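Jedmont Brew Log

Tasting notes and brew records for coffees from two roasters, Bornum and Saha, kept by one household with strong opinions and a weak grinder. Last updated in October.

What's in it

27 brews, one row each. Every coffee was made as pour-over, then again in a French press if there were enough beans left after breakfast. Guests' cups were left out, as guests say "nice" to everything.

Files

brews.csv - the log itself
notes.txt - longer tasting notes, some of them legible
photos/ - pictures from the house, in no useful order

Columns in brews.csv

roaster: Bornum or Saha
dose_g: dry coffee in grams. The standard dose is 30.
grind: the number on the Mikport hand grinder. The dial slips, so treat it as a mood.
water_temp: Fahrenheit, blank if the kettle was being difficult
method: pour or press
score: 1 to 10. No coffee has received a 10, and one decaf came close to a fight.
words: free text. "Nutty" appears far too often and means "fine."

Known problems

- Scores drift upward after the second cup.
- 2 rows have no roaster. The bags went out with the recycling.
- "Citrus" and "sour" describe the same taste on good and bad mornings. Merge them if you like.
- Water is straight from the tap in Jedmont, which is hard enough to have opinions of its own. Don't expect the same results elsewhere.
- Photos aren't matched to rows.

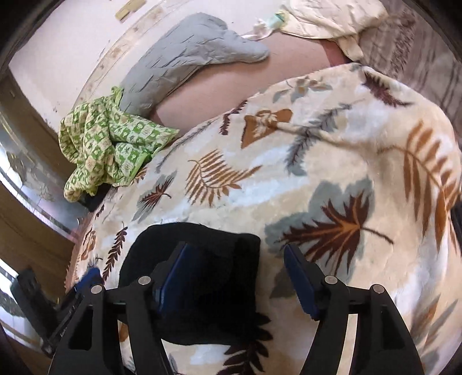
Using the data

Take whatever you want for charts, homework or settling arguments. Please don't use it to pick a coffee for a wedding. If you add rows, keep the column order and leave the old scores alone, even the one for the Saha dark roast. We stand by it.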